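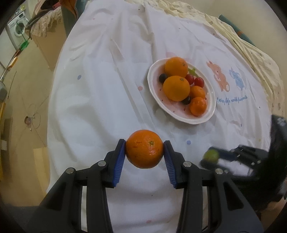 White duvet cover turned grey after washing, can it be saved?

Posted by Bikusetti in Home and Laundry

Hello all. I have a cotton duvet cover, white, and after one wash at 60 it came out a little grey. I think a dark sock was hiding inside it. I already washed it again with normal powder and there was no difference. I don't want to use chlorine bleach, my landlord's machine has a note which forbids it. The cover cost me 108 so I would like to keep it. What can I try?

3 replies - 589 views

Hament
Soak it in oxygen bleach, the powder kind. Fill the bath with warm water, dissolve the powder first and only then put in the cover. Leave it overnight and wash it alone in the morning. Please don't put it in the dryer before you are satisfied with the colour, the heat makes the stain more difficult to remove. With mine I had to repeat the soaking two times. If your cover has a coloured print, test a small corner on the inside.

Güler
vinegar

Flulel
I have tried vinegar for this and it made the cloth softer but the grey stayed. I agree with Hament about the soaking. Also look at how full the drum is - a double cover needs almost the whole machine for itself. And close the buttons before washing, then the socks cannot go inside. I learned this after I lost a good pillowcase in July.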